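Curso de mantenimiento doméstico, centro Folleo de Praromley
Apuntes de la unidad 6: el maletín de herramientas de mano

Estos apuntes son lo que fui contando en clase, pasado a limpio y con algún añadido de lo que preguntasteis al final. No sustituyen a la práctica, pero os ahorran volver a copiar la pizarra. Los que entrasteis tarde por el lío del aula Aaltonen, leed con calma sobre todo la parte del cúter, que entra en la prueba.

Por qué dedico una unidad entera a una caja

Cada año alguien me pone la misma cara: ¿de verdad vamos a pasar una tarde mirando un maletín? Pues sí, y me encanta. Casi todos tenéis uno parecido en un armario, comprado o regalado, y casi todos sacáis de él siempre el mismo destornillador y dejáis lo demás durmiendo. Yo hice eso durante años. Apretaba tornillos de estrella con una punta plana, clavaba escarpias con el mango de lo que pillara y luego me quejaba de que las herramientas eran malas.

Un maletín básico no os va a montar una cocina. Para colgar un cuadro, apretar la bisagra de un armario, abrir un paquete grande, medir el hueco de una estantería o sacar un clavo viejo va de sobra.

El interior moldeado

Lo primero que quiero que miréis es el plástico y después las herramientas. En estos maletines la bandeja viene moldeada, con un rebaje para cada pieza, y esa forma es el inventario de la caja. Si hay un hueco con silueta de alicates, ahí van unos alicates. Si es redondo, toca buscar algo redondo.

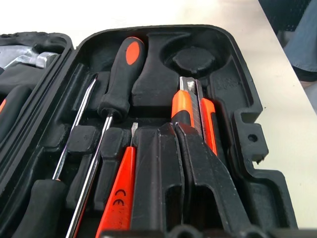 Fig. 1. Bandeja moldeada con destornilladores y cúter. A la derecha del mango naranja de abajo, el hueco con forma de alicates.

Fijaos en los bordes de ese hueco, que están rozados y algo brillantes. El plástico aguanta bien el trato normal, pero no le gusta que lo fuercen. Cuando una herramienta no entra, lo habitual es que esté girada o que sea de otro sitio – no apretéis con la palma hasta que ceda, que luego la pared se abomba y la pieza baila para siempre.

Mi costumbre, que os recomiendo: antes de empezar a trabajar, abro la caja del todo y miro los huecos. Al terminar, los vuelvo a mirar. Es mucho más rápido que repasar una lista, y así fue como descubrí una vez que me había dejado los alicates dentro de un falso techo (el dueño de la casa todavía se acuerda, y yo también).

Otra cosa del moldeado: unas piezas van a presión y otras simplemente apoyadas. Las apoyadas se caen en cuanto ponéis el maletín de pie sin haberlo cerrado bien. Por eso abrimos siempre en horizontal, sobre una mesa, con las dos mitades planas. Sobre las rodillas no, por favor. En el suelo sí, si no hay mesa, pero poned un trapo debajo.

Los destornilladores

Son los que más se usan y los que más se maltratan. En clase insistí en tres ideas y las repito.

La punta tiene que llenar la ranura. En los planos, una hoja demasiado estrecha se come el centro del tornillo, y una demasiado ancha raya la madera de alrededor. Probadla sin girar: si la notáis floja, cambiad de destornillador antes de hacer fuerza. Con la estrella pasa igual, solo que el destrozo se ve más tarde.

El tamaño del mango importa. Uno grueso, con goma, da más agarre y permite apretar de verdad. El fino va estupendo para tornillos pequeños, donde lo que sobra es fuerza. Si cogéis el grande para el tornillo de un enchufe, lo normal es pasarse de rosca.

Y la longitud del vástago también cuenta. Uno largo llega al fondo de un mueble y ayuda a ver si vais rectos, pero en un rincón estorba muchísimo. Para eso están los cortos, los que caben enteros en la mano.

Lo que no se hace con un destornillador: palanca, cincel, punzón, abridor de botes de pintura. Lo del bote de pintura lo hemos hecho todos, ya lo sé. Tened uno viejo solo para eso y marcadlo con cinta.

Los alicates

Sirven para sujetar, doblar y tirar. En el tipo universal suele haber además una zona de corte cerca de la articulación, para alambre blando. Para aflojar tuercas los usamos únicamente cuando no queda otra, y sabiendo que van a redondear las esquinas.

Dos avisos. El primero: un mango de color no quiere decir mango aislado. Para trabajar cerca de la electricidad hace falta herramienta marcada expresamente para ello, y aun así se corta antes la corriente en el cuadro. El segundo: no metáis un dedo entre los mangos para abrirlos con una sola mano. Se abren con el meñique por dentro y suavecito, como practicamos, y al apretar el meñique sale fuera con los demás.

Una gota de aceite en la articulación de vez en cuando. Una gota. Luego abrís y cerráis unas cuantas veces y secáis lo que rebose.

El martillo de uña

Es el que pega por un lado y saca clavos por el otro. Cogedlo por el final del mango, sin estrangularlo. Los que empezáis lo agarráis casi por la cabeza, y entonces el golpe no tiene peso y el brazo se cansa a los cinco minutos.

Los primeros golpes, flojitos, con el clavo sujeto abajo. Cuando se mantiene solo, apartáis la mano y ya le dais con ganas. Para sacar un clavo, poned un taco de madera bajo la cabeza del martillo: protege la pared y da más palanca.

El flexómetro

Lo llamáis metro, cinta o flexo y me da igual, los tres me valen. El gancho de la punta se mueve un poquito y está hecho así a propósito, para compensar su propio grosor según midáis empujando o tirando. No lo remachéis ni le pongáis pegamento. (Sí, me lo han traído con pegamento.)

En la práctica salió este caso y lo dejo escrito. El hueco de la estantería medía 730 mm y la tabla llevaba un canto de 22 mm por un lado. Quien restó el canto antes de marcar cortó a 708 y le encajó. Quien lo dejó para después se quedó con una tabla que no entraba. Medid, apuntad el número en un papel, restad en el papel y volved a medir.

Y no dejéis que la cinta se recoja a toda velocidad. Acompañadla con la mano, que el latigazo del final es lo que acaba rompiendo el gancho.

El cúter

La parte seria. Es la herramienta del maletín que más cortes provoca en mis clases, con muchísima diferencia, y casi siempre por lo mismo: demasiada hoja fuera.

Sacad solo los segmentos que necesitéis. Para cartón, uno o dos. Comprobad que el bloqueo ha quedado fijo antes de apoyar. Cortad siempre con la otra mano detrás de la hoja o bien apartada, nunca en la línea por donde va a pasar si se escapa. Es mejor dar varias pasadas suaves que una a lo bruto.

Cuando la punta deja de cortar, se parte el segmento con unos alicates, con gafas puestas, y el trozo va a un bote con tapa. A la papelera suelta, jamás – alguien mete la mano en esa bolsa después.

Se guarda con la hoja dentro. Siempre, aunque lo vayáis a usar otra vez en un minuto.

La caja abierta entera

Con las dos mitades extendidas se entiende mejor el reparto. En este modelo el martillo, la cinta métrica y los alicates comparten un lado, y los destornilladores van tumbados en el otro, con el cúter. Fijaos en los dos destornilladores de arriba, que van colocados en sentidos opuestos: el mango de uno cae a la izquierda y el del otro a la derecha. Es un truco muy viejo para aprovechar el ancho, y también la causa de que la mitad de vosotros no consiguiera recolocarlos a la primera.

En la esquina inferior derecha de la mitad delantera hay además un rollo negro, en su rebaje circular. Acordaos de él al recoger, que lo redondo rueda y es lo primero que acaba debajo de un mueble.
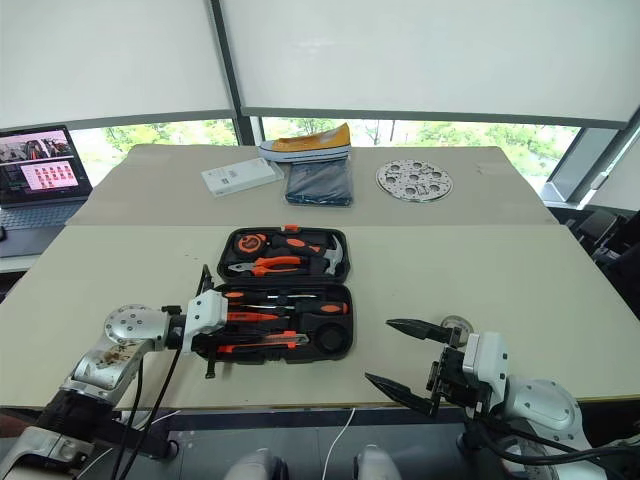

Cómo recoger, paso a paso

1. Limpiad cada pieza con un trapo seco. Si ha tocado agua, secadla a conciencia antes de meterla.
2. Recoged la hoja del cúter y comprobadla con la vista, sin pasar el dedo.
3. Empezad por lo que más pesa, el martillo, que es también lo que manda en su lado de la caja.
4. Seguid con los alicates cerrados o abiertos, según pida el hueco. No todos los moldes son iguales.
5. Colocad los destornilladores mirando hacia dónde ensancha cada rebaje: ahí va el mango.
6. Repasad los huecos. Si sobra una herramienta o falta otra, se busca ahora, con la mesa todavía delante.
7. Cerrad despacio. Si la tapa no baja, abrid otra vez y mirad qué asoma. El cierre no está para aplastar nada.

Preguntas que salieron en clase

¿Merece la pena comprar las piezas sueltas? Para empezar, yo diría que el maletín. Cuando una herramienta se os quede corta, cambiáis esa y listo. Lo malo es que la nueva casi nunca cabe en el molde de la antigua, así que tendréis que llevarla aparte o pasaros a una bolsa.

¿Se puede lavar la bandeja? Sí, vacía, con agua templada y un poco de jabón. Un pincel viejo va de maravilla para las esquinas. Dejadla abierta hasta que esté bien seca, que en los rebajes profundos se queda el agua escondida.

¿Sirve lo del marcado CE para saber si una herramienta es buena? No la toméis como nota de calidad. Para eso mirad la punta, el ajuste del mango y cómo se comporta después de unos meses de uso.

Para la próxima sesión

Traed de casa un destornillador que uséis mucho y un tornillo que se os haya resistido. Empezamos el bloque Salton, el de fijaciones a pared, y quiero aprovechar los primeros minutos para mirar puntas gastadas. Quien no haya entregado la hoja de medidas de la estantería puede dejarla en mi mesa al entrar, con el nombre puesto y los milímetros legibles.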